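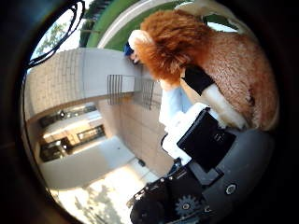
4.2 Why the crowd numbers wobble

I'd been puzzling over goalkeepers for most of the season by this point, and mainly over what they do in the seconds before a free kick comes in. Khang Quách and I coded 158 free kicks from the Ustik youth league, and we kept getting stuck on noise: a keeper shouts, the wall shuffles, and on tape you can't always tell which came first (Khang and I argued over 57 of them!). Then there's everything else going on behind the goal. Think of somebody in a lion costume like the one in Figure 5, with that great shaggy orange-brown mane – a keeper glancing at that looks just like a keeper checking his far post. So we only scored a glance when the head turned back before the kicker's run-up began.

Xuân Hứa reckoned this was too strict, and I half agree with her. We lost a few good clips that way, mostly from the Brernilar ground, where the cameras sit low. I still prefer it to guessing. The keepers who glanced late also set their walls late, and I come back to that in 4.3.

Figure 5. Lion costume with a tufted mane and a black band.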